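How scented wax spreads through a room

Scented wax is a mixture of two things: plain wax and fragrance oil.
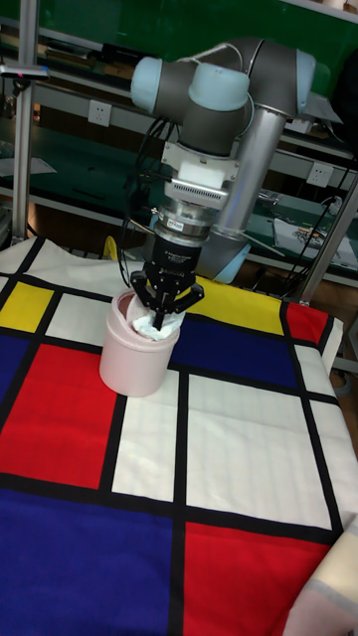

Ye-seo Ok asks whether the wax gets used up, and wants to know why an old block has no smell even though it looks the same size. The answer is in the oil. Fragrance oil turns into a gas easily, a change called evaporation. Wax hardly does this at all. The oil leaves and most of the wax stays.

Warming speeds things up. In a warm block the tiny particles, called molecules, move faster, and more of them escape into the air. They then bump about and spread out. The word for this is diffusion.

A test for two people

Ask an adult to switch on a wax warmer. Stand at the far side of the room and note when you first smell it. Wait 10 minutes, go out for 5, then come back in. The smell may seem stronger – your nose stops noticing a smell that stays the same.

Melted wax can burn skin. Leave it to the adult.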